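Open day at the Clindale workshop – how it went

Well that was a busy one. 83 through the door by the time we packed up, which is over double the March one, and the car park at Wundine Hall was full before ten. Sorry to anyone who ended up on the grass.

Most of the crowd went straight to the hand-held gripper table and stayed there. The idea is simple enough: you hold a gripper in each hand, do a small job on the table, and the recordings go towards teaching the arms to do the same job later on. Bajwa lent us the two pairs for the day and a box of spare cables (needed them). Sessions were meant to be six minutes each. They weren't.
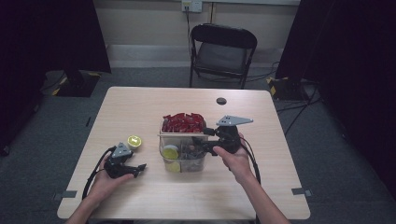 Harder than it looks, was the general verdict. You lose all the feel in your fingertips and have to go by eye, and people kept squeezing too hard or coming in at the wrong angle. The kids were better at it than the grown-ups, no suprise there. One lad did three turns and had to be prised off by his mum. If you put your name down for a second go and missed out, you're first on the list next time.

Over in the big room the Veda arm ran its sorting demo every 30 minutes until the lunchtime one, when it sulked and needed a restart. Back on by two. Good questions from the floor, esp. about what happens when somebody bumps the bench halfway through – short answer, it stops and waits.

Tea urn gave up at 11. New one is on order.

Next open day is in November, same place, doors at 9.30 am. We're capping the gripper table at 18 bookings so everybody gets a decent turn. Put your name on the sheet by the front desk or reply to this email. Closed shoes please, and leave the dogs at home this time.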